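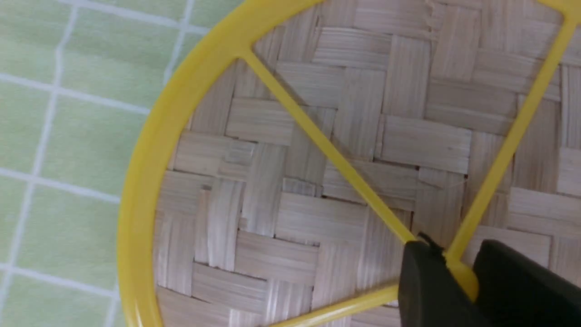 Shewit Negussie asks if the catalog can be changed after it is published. Yes, it can. The link for your customers stays the same, and they see the new pages when they open it again.

4. Making your catalog in Yilma

4.1 Before you start
Prepare your product list as a table. Each row must have a name, a price and an item number. One catalog can hold 100 products.
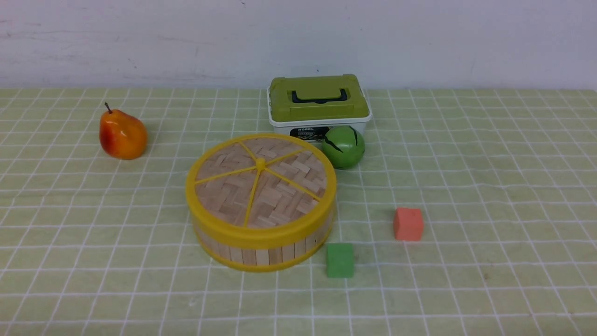
The item number must not contain spaces. If two rows have the same number, Yilma keeps only the first row and shows the message 1029.

4.2 Import the products
1. Open Catalogs and click New.
2. Choose your table and click Import.
3. Wait until the green bar is full. Do not close the window during this time.

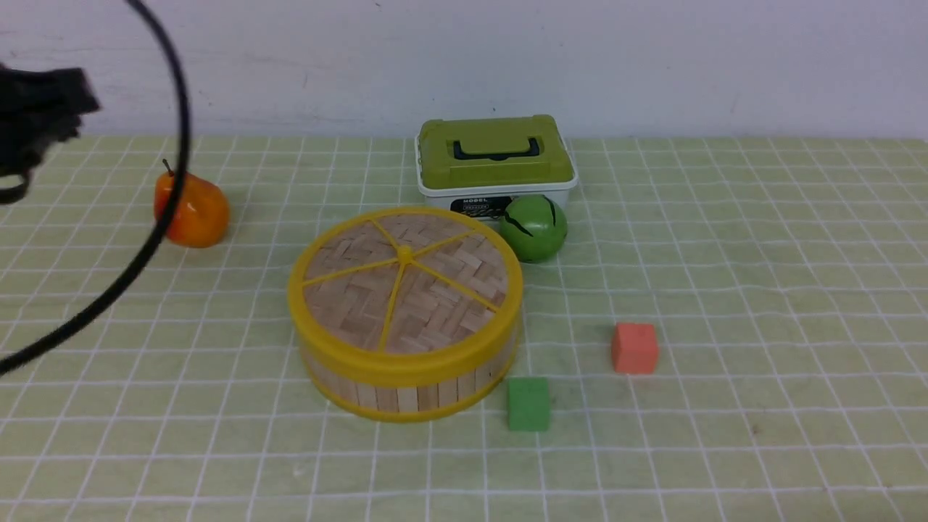
4. Drag the products to the pages. A page has room for 18 products in the small layout.
5. Click Check prices. Rows without a price become red.

Caution: If you import the same table a second time, all text that you wrote by hand on the pages is deleted. Save a copy first.

4.3 Publish
1. Click Preview and turn all the pages one time.
2. Select the shop where the order button must lead.
3. Click Publish.

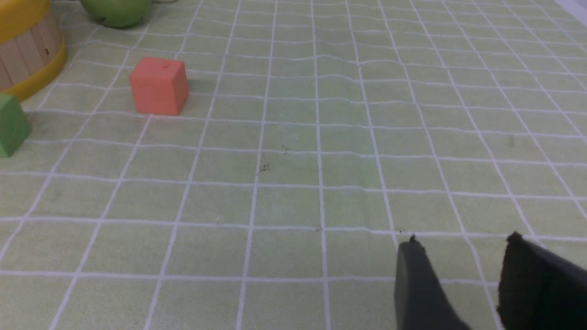
Fig. 4. Light green tablecloth with white grid lines.

Note: The catalog name can have 40 characters. A longer name is shortened in the link, but on the cover it is shown complete.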